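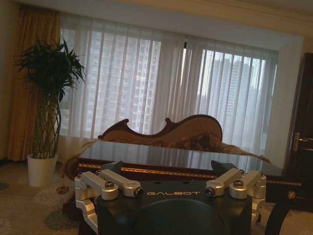

Section 4: Your first shift with the arm

Okay, you've done the charging section, so let's get you working together! I cleaned suites at the Gosach for years before we got these, and my day looks pretty different now. I do less bending and a lot more checking.

1. Log in on the tablet and pick your floor. Your old paper sheet is gone (I still miss mine).

2. Walk the room first. Move anything breakable off the low tables and pull trailing drapes clear.

3. Choose "Tidy," then stand by the door until the arm has opened and closed its gripper once.

4. Let it finish a surface before you start on that side. You do beds, glass and bathrooms.

5. Look over its work and tap Accept or Redo. Your call counts, so don't accept a job you'd have redone yourself!

Note: Redos don't go on your record. Sunee Thammasiri in staffing put that in writing for us.

Caution: Keep fingers away from the gripper links while the light is on. If it stalls, press Stop and call extension 171. Please don't tug it free.

Housekeeping Systems, Gosach | Questions: Renata Sobczak, ext. 18 | Back to top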